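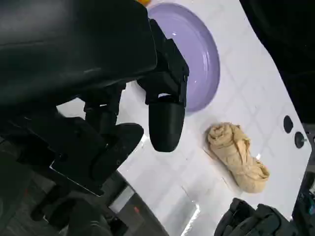 Attachment 1: black gripper over the white table

Ticket 1246
Product: Goltlow sewing machine, with Gestum walking foot
Opened by: Anikó Pálfi
Handled by: Orhun Kocabaş
Status: Closed

Problem as reported

Hello. I am sewing cushion covers from cotton velvet, and my machine skips stitches when I sew over the zipper end. On the flat part of the seam the stitch is good. When I come to the thick place, I get one long stitch and then a small knot on the underside. It happened on 2 covers already and I had to open both seams again, which leaves marks in the velvet.

The thread is polyester from Bonwood, the same on top and in the bobbin. The stitch length is 3. I have cleaned the bobbin area with the small brush and I have put in a new needle, a universal 80. The problem is the same after this.

I also tried with the normal foot. Then it does not skip so much, but the two layers of velvet move against each other and the top layer finishes longer than the bottom one.

First reply from Orhun Kocabaş

Dear Anikó, thank you for the clear information. Please try these steps in this order and sew a test piece after each one. Use scraps of the same velvet, folded to the same thickness as your zipper end.

1. Change the needle to a 100, universal or jeans. An 80 is rather thin for velvet in several layers and it can bend when it enters the fabric.
2. Thread the machine again from the beginning, with the presser foot up. With the foot down the thread does not go properly between the tension discs.
3. Check the screw of the walking foot. It should be tight, and the arm must sit over the needle clamp, not under it.
4. Lower the presser foot pressure by one step.
5. Put a folded scrap behind the foot before it climbs on the thick part, so that the foot stays level.

Please write back which step made a difference.

Test results from Anikó

Step 1: I had only a jeans needle 100, so I used this. Much better. From 8 tests over the thick place, only the first one skipped.

Step 2: No change that I can see. I think I had threaded it correctly before.

Step 3: The screw was a little loose. I made it tight with the screwdriver from the box. The arm was in the correct position.

Step 4: I lowered the pressure and the velvet now has fewer marks from the foot. The stitches look the same.

Step 5: This helps, but it is difficult to hold the scrap and the cushion together. My neighbor Sepp gave me a piece of thick cardboard and it is easier than fabric.

One more question. The knot on the underside is gone in the middle of the seam, but it still comes at the start.

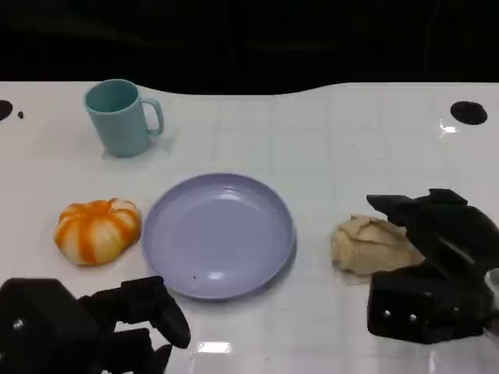 Knot at the start of the seam

Reply from Orhun: Hold both thread tails behind the foot for the first few stitches and turn the handwheel by hand for the first one. Start a little way in from the edge, sew back to the edge, and then go forward. Velvet has a soft edge and the machine pulls it down easily. If it still happens, put a strip of thin paper under the start and tear it away afterwards.

Reply from Anikó: I held the tails and the knot did not come back. I did not need the paper. The third cover is finished, with the zipper, and I will sew the rest with the same settings. You can close the ticket.

Note from support

Settings that worked: jeans needle 100, stitch length 3, presser foot pressure one step lower, Gestum walking foot with the screw tightened. Tension was not changed. Ticket closed at the customer's request.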